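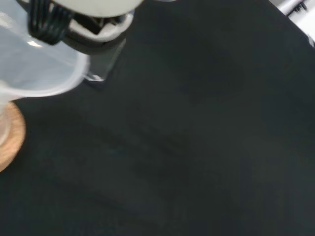 Tahmineh Zamani wrote in to say that I was wrong about plastic cups, and that a cup you can half see through is the worst sort to keep on a desk. Her case was that a clear glass shows you what is in it and a solid mug hides it decently, but a frosted one leaves you guessing until you have picked it up and looked in. She has thrown hers out and would like the rest of us to do the same.

I have thought about this for longer than it deserves and I still disagree with her. I said in February that most people own the right containers already and spend money on the wrong ones, and the frosted plastic cup was one of the things I had in mind.

Take what a cup on a desk is for. It holds pens, or a small brush, or the odds and ends that would otherwise roll off the back. You do not need to read the contents like a label. You need to know whether the cup has anything in it, and milky plastic tells you that well enough. A dark shape at the bottom means something is there. With a china mug I have to lean over. With a clear glass I see every bent paper clip and pencil shaving I own, all day long.

It is also light. A glass knocked off a desk is a job for the dustpan. My plastic one has gone over more times than I could say and has a scuff near the rim to show for it. It was sold with a toothbrush in it, and I would not pay to replace it.

Where I do agree with Tahmineh is on clear things in general. Small clear blocks, clear trays, clear stands for cards and photographs: they look very good in the shop, where everything sits on a white shelf under a strong lamp. At home they vanish. Put one on a dark surface and all you get is a line of light down an edge, and that only when you are sitting at the right angle. I had a clear paperweight from a shop in Trurcombe for two years and mostly found it with my elbow.

The sellers know this perfectly well, I think, and photograph around it. The Cilness catalogue has 63 desk items in it this year and more than half are see-through. There is a Zorkent pen stand in there made of the same stuff, and I could hardly find its outline on the page. These things are bought by people who want a desk that looks as if it has less on it. That is a fair thing to want, but the way to get it is to put less on it.

Wood is the other half of my argument. A round of plain wood under a cup does more for a desk than any organiser I have tried. It gives the cup a place. When the cup is off its round you notice, and you put it back, and over a few weeks the things near it start going back as well. I can't prove that, and my brother says it is only that I like wood. He may be right. But I have had a tray with 19 compartments and I never once knew which compartment the stapler lived in.

Mine is a slice sawn off the end of a board, sanded and left alone. It cost nothing. Vuorinen sells one which is nicer, with a better edge, and I would say buy it if you have no saw and no neighbour with a saw. Don't varnish it. A varnished round shows every ring and scratch, and the bare kind just gets a bit darker where your hand goes.

A reader from last time asked what I would do with a desk that is already full. I would clear one side of it, the side you don't write on, and allow it one cup and one other thing. Leave the drawers for now. People start with the drawers, spend an afternoon on them, and the top looks the same as it did at breakfast. I did precisely that myself last winter and ended up with 20 dead pens in a bag and the same mess in front of me.

Colour matters less than people think, except that the desk and the things on it should be different enough for you to see them. A dark top wants pale things. Frosted plastic happens to be pale, and so does most untreated wood. I would not put a black pot on a black desk, however smart it looked, and I would not put clear acrylic on one either.

So I am keeping my cup. Tahmineh can have the paperweight if she wants it, as soon as I find where it has got to.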